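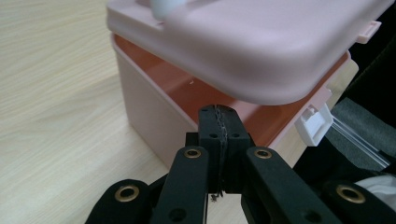 Svenja Pfeiffer has heard the argument that machines like these only take over the dull work, and she half agrees with it. The dull work, she points out, was also what people were paid for.

She has worked at the Skonditcombe packing centre for 15 years, first on the benches, then as a team leader, and since May as the person who runs what the company calls the handling desk. The centre receives household storage goods in bulk, checks them, fits the inserts and sends them on to shops. Opening a box, looking inside and closing it again used to be a job done entirely by hand. Part of it is now done by robot arms supplied by Jallex, and the arms learn from recordings that the packers make themselves, with a gripper held in the hand.

"You do the job the way you'd always do it, except you do it with two black fingers instead of ten of your own," Pfeiffer says. "Lift the lid, let it down, mind the latch. Then you do it again with the box turned a bit."

She found it slow going. Lids were the worst, she says, and plastic ones in particular. A packer's thumb knows how hard to press before the plastic bends. With the gripper she had to watch for it.

"I was cross for the first week. I've opened more boxes than anyone in that building and I couldn't open one."

The company set a target of 2000 usable recordings before any arm would be put on the line. The packers finished with 3921, partly because the early ones had to be done over when the benches were moved. Pfeiffer kept the tally on a sheet by the kettle. Her own share was 376.

Most of the staff took a turn. Some didn't want to, and that was allowed, though she says it was awkward at the time. There was a feeling on the late shift that anyone who picked up the gripper was training their own replacement. She doesn't call that feeling silly.

"I said it myself at the meeting. I asked them straight out, are we teaching this thing so you can let us go? They said no one would lose a job this year. I asked about next year and they said they couldn't promise. I'd sooner have that answer than a nice one."

So far the numbers on the floor have stayed the same, but the work has been shared out differently. The arms take the plain boxes. Anything with a stiff catch, a cracked corner or a lid that sits badly goes to a person. That means the packers now get the awkward ones all day, and Pfeiffer thinks the company was slow to see what that does.

"Before, you'd have one bad box and then a run of good ones, and your hands got a rest. Now it's bad box, bad box, bad box. We had to ask for the hourly rate to come down. I mean boxes per hour, not the pay."

The rate was lowered after two sore wrists and a long talk with the site manager. Breaks were moved as well. She would like the change put in writing, and at the time of our conversation it hadn't been.

There have been gains. The night shift is shorter. Nobody stands at the far bench any more, where the draught comes in under the roller door. People who make recordings get a small extra payment for each session, and packers at the Clulton site, who start with the same system later in the year, have asked for the same terms.

Pfeiffer has been over to Clulton twice to show them the gripper. She tells them to go slowly and to keep their wrist low when they come up under a lid. She also tells them to find out who owns the recordings. At Skonditcombe the answer is the company, and a software firm called Sperling stores them. She thinks the packers should have been told that on the first day.

"It's my hands in there, in a way. I'm not precious about it. I'd just like to know where they go."

Asked if she would do it again, she takes a while to answer. She likes the desk job. She can sit down, and she is learning to read the fault log, which she had expected to hate. She misses the talk along the bench, because the arms are spaced so that the remaining packers stand too far apart to chat.

"I've asked if they can put two of us together at the end," she says. "They're measuring it up."

We use cookies to remember your settings and count visits. Accept | Manage cookies

Contact us | Copyright June 2025 | Back to top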